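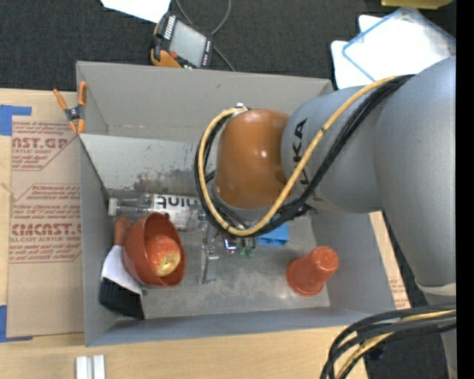 *Bin work at the bench: a bottle, a bowl with an apple in it, a brush, a cup, and the arm reaching in over them.*

# Let people move the arm

The best hour I've spent with a robot this year was one where I wrote no code at all. I stood at the bench with a controller in my hands and picked things out of a gray bin, over and over, while the arm recorded what I did. By the end my shoulders hurt and I was grinning like a kid.

I want to make the case for this way of working, because I keep meeting engineers who treat it as a stopgap. You drive the robot by hand until you can afford to do it properly, they say, and properly means a planner, a grasp library, and a stack of rules. I used to think so too. Then I tried to write a rule for an apple sitting in a bowl that has tipped onto its side. Do you take the apple first? Do you lift the bowl and hope the apple comes along? What if a brush is jammed between the bowl and the wall? I had 44 special cases in a text file by November, and most of them fought with each other.

Xiomara Esposito, who shares the bench with me, read the file and asked me to just show her. So I did, with the controller, and it took less than a minute. I came in from the open side, nudged the bowl, and went for the apple at a slant. I couldn't have told you beforehand that I would nudge the bowl. My hands knew it and the text file didn't.

That's the part I love. A demonstration carries all the little choices we make without words for them - how close to come to a wall, when to slow down, when to give up on a grasp and try from the other side. You get the hesitations too, and I've come around to thinking those are worth keeping. At Pliteo, where I worked before this, we trimmed every recording until it looked smooth. The arm learned to be smooth and had no idea what to do when a bottle rolled.

Now for the complaints, some of which are fair. Remote control is slow. You lose your sense of touch, and the cables hanging off the wrist get between you and the very thing you're trying to grab. My first day I recorded 140 picks and threw out more than I'd like to admit. Guiding the arm directly with your hands feels much better, and for wiping or pouring I'd choose it every time. But your own body ends up in the camera view, and in a bin with tall walls there isn't much room for an elbow.

The stronger complaint is Shaimaa Tazi's. She says that people teach their own habits, good and bad, and the robot can't tell which is which. She's right! I always start on the left. She starts with whatever looks hardest. When we mixed our recordings, the arm would drift toward the middle and dither. We fixed most of that by having six people take turns, three of whom had never touched a robot, and by writing down who did what. The newcomers were clumsy for a while, and some of their recoveries are the best ones in the set.

I don't want planners to go away. Something still has to keep the arm from driving itself through the floor of the bin, and I sleep better knowing that part was written by a careful person with a spec. What I'd like is for the order of work to flip. Start with the hands. Put someone at the controls on the first morning, before there's a design document, and watch where they struggle. You'll learn more about your gripper before lunch than you would from a week of diagrams.

And let the people who do the job have a turn, the packers and sorters and cleaners. They have years of this in their wrists. We had two come by last month and I'm still going through what they recorded.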